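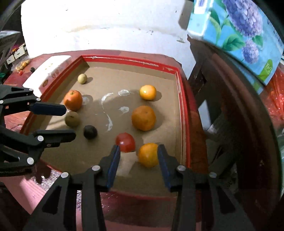

About Grundton

Grundton writes working rules for people who use hand-held grippers and robot arms to handle fruit, vegetables and other soft goods. We also train the people who have to follow those rules, and we visit sites to check how the rules hold up in daily use.

We are a small company. Our customers are packing firms, food laboratories, colleges and the groups that record handling tasks so that robots can be taught from them. Most of them come to us with equipment already bought and a set of instructions from the maker. What they lack is a way of working that two people on different shifts would both recognise.

How we started

Lahcen Slaoui and Meriem Younis set up Grundton after working together at a packing firm, where Lahcen looked after the machines and Meriem looked after quality. The firm had brought in its first robot arm for mixed fruit. The arm was sound, but each operator had a different idea of what counted as a good pick. One counted a tomato as picked once it left the tray. Another waited until it had been put down again. The weekly figures could not be compared, and there were long arguments about them.

Meriem wrote four pages of rules over a weekend. They covered what a pick was, what a drop was, when to stop and who could change the settings. The four pages were used for a year with very few changes, and other sites began to ask for copies. Those pages are still the basis of our handbook, although the section on stopping has been rewritten several times.

The handbook

Our handbook is called the Tazi handbook, after the room at the old packing firm where the first version was tried out. It now has 703 numbered rules. No site uses all of them. A college teaching bench might use fewer than 100, and a packing line with fixed arms will use a different part of the book from a team working with grippers held in the hand.

Every rule is written as one instruction in everyday words. If it needs a second sentence, that sentence says who the rule applies to. We do not put advice in the handbook. Advice goes in the notes at the back, where people can take it or leave it.

The main parts are:

Setting out the work. What goes in the tray, how far apart, and what must be moved away from it.
Hands and grippers. Where hands may be when jaws are open, closing or closed.
Picking. How to approach, how to grip and how to let go.
Two grippers at one tray. Who moves first and who gives way.
Cleaning. Pads, trays, linings and tables.
Recording. What is written down, by whom and when.
Stopping. Who can stop the work (anyone) and who can start it again (the named person on the sheet).

Some rules people ask about

Customers often want to see what the rules look like before they speak to us. These are a few from the current book.

Open the jaws fully before they pass over the rim of the tray.

Choose one piece of fruit before lowering the gripper. If two pieces are touching, part them first with the tip of one pad, or choose a different piece.

Grip citrus across its widest part. Grip tomatoes with the least force that will lift them.

Do not pull fruit by the stem.

When two grippers are working at one tray, only one may have its jaws over the fruit being picked. The other holds still at its own side.

Do not hand fruit from one gripper to another unless the task sheet says so.

If a piece is dropped, leave it where it lands until the drop has been written down. A dropped piece is not put back in the tray for that session.

Replace a finger pad when it is torn, loose or shiny. Replace both pads on a gripper together.

Change the tray lining between sessions if it is damp or lifting at the corners. Marks alone are not a reason to change it, but they go on the sheet.

The rule about fruit that touches causes more discussion than any other. Some teams want their robots to learn to deal with fruit packed closely together, and they find the rule gets in the way. We have a separate set of rules for them, which allows closed packing as long as the task sheet says so at the start. The general rule stays as it is, as most damage we are asked to look into began with a pad going down between two pieces and bruising the one that was not wanted.

Mixed fruit

We do a lot of our own work with mixed trays. A tray of one kind of fruit will hide bad habits. An operator who has picked apples all morning will close the jaws at apple strength on whatever comes next, and a robot taught from that operator will do the same. Put apples, tomatoes, mandarins and larger citrus on one lining and the differences show up quickly.

We use shop fruit of ordinary quality and do not sort it by size. Colour matters as well where cameras are in use, so we like dark fruit and pale fruit in the same tray. Fruit used for handling work is never eaten afterwards. It goes to compost, and that is also in the handbook.

Standards and the law

The handbook does not replace the law or any published safety standard. If you run powered machinery, you have duties that we cannot take off you, and your risk assessment has to be your own. Our rules sit underneath those duties and deal with the small daily actions that formal standards leave to the site.

Where one of our rules might be read as weaker than a legal duty, the legal duty comes first. Rule 1 says this and it has been Rule 1 from the beginning.

We do not give out certificates of safety. We will tell you in writing which of our rules you were following on the day we visited, and which you were not. Some customers have asked us for a badge to put on their website and we have said no.

How a rule gets changed

Anyone who uses the handbook can ask for a change. The request has to name the rule, say what happened, and suggest new words. We read requests every month. A change that affects hand safety is tried straight away and sent out as a loose sheet. Everything else waits for the yearly issue, which comes out in February.

Before a picking rule goes into the book, it is tested for at least 200 picks by people who did not write it. They are given the rule on a card with no explanation. If they do different things with the same card, the wording is wrong and it goes back. We keep the failed wordings in a folder, and new staff are asked to read it in their first week.

We take rules out too. A rule that has not been used at any customer's site for two issues is dropped unless somebody makes a case for it. Its number is not used again, so there are gaps in the numbering of your copy.

The people

Lahcen Slaoui runs site visits and is the person you will usually meet first. He trained as a fitter and still prefers to see a machine with its covers off.

Meriem Younis edits the handbook. All change requests go to her.

Chaimae Bouazza leads training. She taught in a technical college before joining us and wrote the two-gripper rules after running classes in which pairs of students worked at one tray.

Orhun Erdem looks after our own equipment and tests new pads, linings and trays. If you send us a worn part, he will write back with what he found.

Mahmoud Mahrous deals with recording and data. He helps customers who are collecting handling tasks for teaching robots, mainly with the question of what should be thrown away. His view is that a failed pick should be kept and labelled – many teams delete them and then wonder why the robot does not know what to do after a miss.

Training

Our basic course lasts one day and takes up to six people. The morning is spent on hand-held grippers. We begin there even with customers who only use fixed arms, because a person who has tried to lift a soft tomato with two pads understands the force settings better afterwards. The afternoon covers the sheet, stopping and restarting, and cleaning.

The second course is for the people who will be named on the sheet. It lasts two days and ends with a supervised session at the customer's own bench or line. People can fail this course. Those who do may come back once without paying again.

You do not need a special room. Most of our training is done at an ordinary table, and we bring trays, linings and grippers with us. Please provide a table that does not rock, chairs that can be moved out of the way, and somewhere to wash hands. We would like the table cleared as far as possible on the working side. Things stored at the back may stay if they are out of reach of the grippers.

Who we work with

Varik has used the handbook on its salad and tomato lines since the second issue, and many of the cleaning rules came from its night shift. Gemico makes finger pads and sends us early samples to try. We pay for the pads we use in training, and our reports to Gemico are given to any customer who asks for them.

We do not take commission on equipment and do not recommend one make of arm over another. If a customer asks which gripper to buy, we will help them write down what it has to do.

Getting a copy

The handbook is free to colleges and schools. Other customers pay once for each site and receive every later issue at no further cost. Copies are printed on wipeable paper with a ring binding so that a single page can be taken out and hung by the bench. A plain text version is available for people who use screen readers.

Please check the issue number inside the front cover before you ask about a rule, as wording differs between issues. Requests for copies and training dates go to Chaimae Bouazza. Questions about a rule go to Meriem Younis.

This page was last checked on 4 May 2024.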